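4.2 Torque as a stand-in for clamping force

Most of the maintenance manuals we reviewed specify a tightening torque and leave it at that. The reader is left to assume that a correct torque means a correct clamp. We doubt it. Torque is spent mostly on friction under the head and in the threads, and what remains to stretch the shank depends on surface finish, lubricant and how often the fastener has been used before. The Itusent guideline grants this in a footnote, then goes on to give a single value for all conditions.

The Sollska trials are often cited in its defense. They used 40 new bolts, all from one batch and all oiled the same way, which says little about a flange that has been opened every June for 14 years. Kołodziej tested used bolts as well, but only five of them - too few to support the tables that were later built on the results. The general form of a hexagonal head on a long cylindrical shaft (Figure 3) is common to both studies, and it is the shaft whose stretch neither study measured.
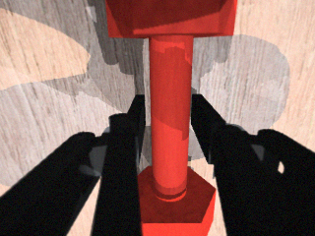 Figure 3. Hexagonal head and cylindrical shaft, viewed nearly along the long axis. Computer rendering.

4.3 Turn-of-nut methods

Tightening by angle is supposed to get around the friction problem. Clinivari recommends a further 90 degrees past snug, without saying what snug means. Two fitters may disagree on it, and we found no trial in which the starting point was checked independently. The method may well be better than torque alone, but the published evidence does not yet show by how much.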